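FOR IMMEDIATE RELEASE
4/1/26

Fahy Opens Kitchen and Bath Showroom in Tavville

TAVVILLE - Fahy, the family-owned supplier of sinks, countertops and fittings, has opened a new showroom on the Gruvon road in Tavville. The showroom replaces the company's former trade counter and is open to homeowners as well as to builders and plumbers.

The new premises have seven full kitchen displays and two bathroom displays, along with a sample library where customers can borrow countertop and tile pieces to try at home. A design desk is staffed during all opening hours. Planning appointments are free of charge and may be booked by telephone or at the desk.

"Our customers have been asking for years for a place where they could sit down with a drawing and take their time over it," said Eimear Fahy, managing director. "The old counter served the trade well, but it was never a comfortable place to plan a kitchen. We are very pleased to be able to welcome people properly."

Customers who book a planning appointment are asked to bring room measurements and the position of existing windows, drains and power outlets. The design team will then prepare a layout and a written quotation. Computer renderings are available for kitchens, utility rooms and bathrooms.

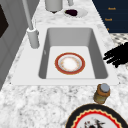 Rendering: white sink with light gray faucet, set in a white marble countertop with gray veining.

The showroom also carries the Finska range of cabinets and drawer fittings, which Fahy has added to its catalog this season. Finska cabinets are made to order in 20 finishes and can be combined with any countertop the company supplies.

Ciarán Hegarty, showroom manager, said the trade side of the business will continue without interruption. "Account holders keep their existing terms, and the collection yard is still at the rear of the building," he said. "The entrance has moved to the side gate - drivers should follow the new signs."

An evening for trade customers will be held at the showroom later in April. Account holders will receive an invitation by mail.

Media contact:
Bríd Horgan
Communications Office, Fahy, Tavville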